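How to Set Up a Two-Arm Bag Packing Task with the Varkix Kit

By the Arruda Bench Guides desk
Last updated: August
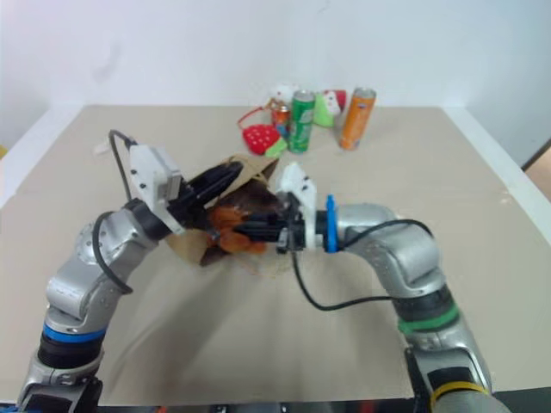
Both grippers at the mouth of the paper bag, with a plush toy between the fingers.

The Varkix is a two-arm tabletop kit sold by Asidska. It comes with the arms, two grippers, a head camera mount and a license for Enduler, the software that records and replays your runs. This guide covers one task, bagging mixed items, from a bare table to a set of recordings you can train on. It assumes the arms are already bolted down and powered, and that you have finished the first-start steps in the printed manual.

We picked bagging because it shows what a second arm is good for. A paper bag moves when you push on it, and soft items don't hold their shape. One arm can do it if the bag is clamped. Two arms can do it with the bag standing free.

What you need

- The Varkix kit with both grippers fitted
- A plain, light-colored table covering
- Brown paper bags, several of them, as they wear out fast
- A mix of soft and hard items: plush toys, drink cans, a small pouch
- A computer running Enduler

Step 1: Lay out the table

Put the bag in the middle, where both arms can reach it without stretching. Keep the other items toward the far edge. If they sit too close to the bag, a wrist will knock them over on the way in. Tall cans go down first.

Leave 6 inches clear on each side of the bag. The fingers come in at an angle and need more room than you'd think.

Step 2: Check the cables

Move each arm by hand through its full reach with the motors off. The gripper cable needs enough slack to follow the wrist, but it should not catch on the bag or on the other arm. Clip it to the upper segment if it does. We had to redo this twice.

Step 3: Prepare the bag

Open the bag fully, then crumple it a little and let it settle. A crisp new bag tips over when the fingers touch the rim. A softened one stays put. Fold the rim outward if the opening keeps closing.

Step 4: Set the grip force

In Enduler, open Hand Settings and set the force for each gripper. The scale runs from 1 to 100. We used 38 for plush items on both sides. Cans need more, and you should test them over the table before you try them over the bag.

Save the soft and hard settings as separate profiles. Switching between them takes one click – typing the numbers in each time gets old.

Step 5: Record

Press Start, guide the arms through the task, and press Stop when the grippers are clear of the bag. Go slowly at the rim. Most of our bad runs came from a finger hooking the paper on the way out.

For soft toys, bring the fingers in from both sides and lower the toy with both arms together. Release one side first, back it out, then release the other.

Change the item positions between runs. Enduler can store up to 1,334 runs in one project before it asks you to start a new one, so there is no need to delete as you go. Mark the failed ones and filter them later.

Step 6: Replay and check

Replay a run with the bag removed before you replay it with the bag in place. Watch the gap between the two grippers. If it looks tight, raise the Clearance value by 4 and try again.

Common problems

The bag slides. Put a thin rubber mat under the table covering.

The toy comes back out with the fingers. Open the gripper wider before you lift.

The arms stop partway. Clearance is set too high, or a cable has pulled tight. Check the cable first.

Is the kit worth buying for this?

For two-arm work on light items, yes. The arms are smooth at low speed and the profiles save time. The grippers are less happy with flat things like envelopes, and the cable clips feel cheap. Asidska sells the clips in packs, and we would order a spare pack with the kit.

This site uses cookies to remember your settings. By continuing to browse, you agree to our cookie policy.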